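Chapter 4
Chores as a Test of Machines

A factory cell is built to suit its robot. A living room is not, and the question in this chapter is which household tasks a machine can now finish unaided, at a speed worth paying for.

Three jobs are taken in turn: watering, dusting and straightening soft furnishings. All three are simple to state. Each requires the hand to reach past things it must not touch, such as leaves, curtains and carved wood. 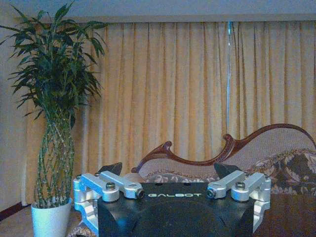
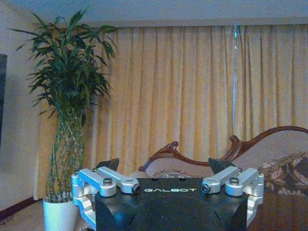

Figure 4.1. Two-fingered gripper in a furnished room, with potted bamboo, curtains and sofa.

Section 4.1 reviews the Pidden trials, in which 54 attempts at a dusting task were scored and 31 passed. Section 4.2 compares these with the Kurnum shop-floor results, where parts arrive in fixed positions. The gap is wide, and stronger motors do not close it. Readers should know the grasp types of Chapter 3 before attempting the problems.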